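Workshop > Home Surfaces > Glass tops on tables: fitting, cleaning, lifting

Last updated: April

A loose glass top protects a table from heat marks, water rings and scratches. It also traps moisture, slides, and chips at the edge if it is handled badly. These notes cover tops laid over bare wood and tops laid over cloth.

Measuring

Measure a round table across the center in four directions. Older tables are seldom true circles, and a difference of 10 mm between readings is common. Order to the smallest reading if the glass is to sit flush, or to the largest if it is to overhang. For a table with many sides, cut a paper template and mark the top face before taking it to the glass shop. Ask for tempered glass with a polished edge. A raw cut edge sheds flakes and will cut cloth and hands.

Write the finished size on a piece of tape and stick it under the table. It will be wanted when the glass is replaced.

Spacers

On bare wood, use clear soft spacers. Small tops need four, larger tops six to eight. Set them in from the edge by the width of a hand. Without spacers, glass sticks to fresh varnish and may pull the finish when lifted. Let new varnish cure for at least 21 days before covering it.

Over cloth, spacers are not needed. The cloth gives grip and a small cushion. It must be flat and fully dry before the glass goes down. Iron it, let it cool, and check seams and hems. A thick hem under one side makes the glass rock, and a rocking sheet will crack under a heavy pot sooner or later.

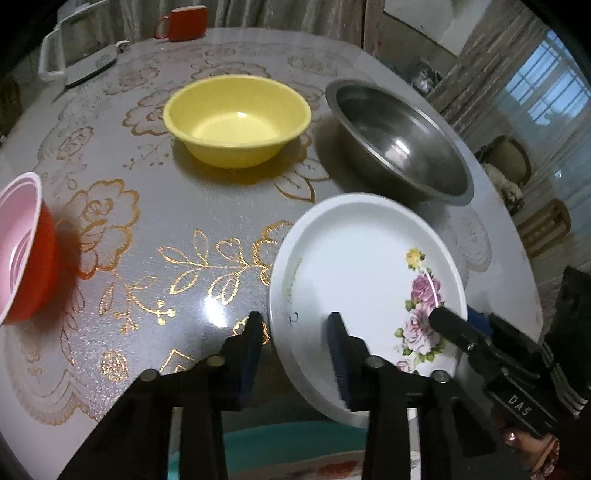
Spills that run over the edge creep inward between glass and cloth. Blot the rim first, then the top. If liquid has gone under, lift the glass the same day. Left alone, tea and fruit juice set into the weave, and damp cotton grows mildew in warm weather.

Cleaning

Mix one part white vinegar with 10 parts water. For a small batch, 100 ml of vinegar to a liter of water is enough for several weeks. Spray the rag, never the glass, so that nothing runs to the edge. Wipe in straight lines, then dry with a second cloth. For grease, use a drop of dish soap first and rinse it off before the vinegar. Soap residue is the usual cause of streaks.

Dried wax: harden with ice in a bag, then push off with a plastic scraper held flat. Do not use steel on tempered glass. Grit caught under the blade leaves long scratches.

Lifting

Two people, dry gloves with rubber palms, shoes on. Clear the table. Slide the glass until it overhangs by a hand's width, take hold on opposite sides, and lift together. Stand it on a folded blanket against a wall, leaning slightly. Never rest a sheet on a corner or on bare tile.

Check the edge by touch through a thin rag. A snag means a chip. Do not sand chips in tempered glass at home; replace the sheet.

Contact: Siiri Žukauskas, Grudora Workshop Notes | Copyright Grudora | Back to top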